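# El compañero que no toma café

En el almacén de devoluciones de Mikholm, a las afueras de Skikstead, el turno de mañana empezaba con una discusión sobre la radio. Ahora empieza con una discusión sobre el brazo, que no opina de música y por eso cae regular.

Llegó en junio, configurado por Nautiyal, con el encargo de vaciar cajones de artículos sueltos. Marisol Ibarra vaciaba 181 por turno. Hoy vigila y rellena una hoja titulada «Incidencias», de la que la empresa se siente muy orgullosa.

—Antes me dolía la espalda —cuenta—. Ahora me duele la paciencia.

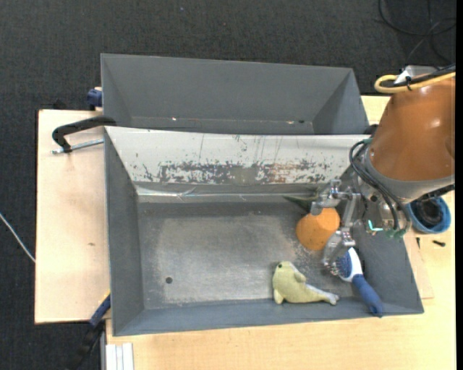 *La pinza, sobre un objeto naranja; a su lado, un animal marino de peluche y un cepillo de fregar.*

Los peluches son materia delicada. Según Shahzad Khattak, técnico de la planta, lo blando se dobla por donde quiere y las cerdas confunden a cualquiera. Él pasó de mozo a técnico con un curso de 82 horas y un aumento que describe como «simbólico, en el sentido religioso».

Despidos no hubo. Sí dos traslados a Wiredel, que está a una hora en autobús y donde los cajones todavía se vacían a mano. Montserrat Ponce, una de las trasladadas, asegura que prefiere aquello: allí siguen discutiendo por la radio.

La dirección quiere otro brazo. Marisol ha pedido una silla.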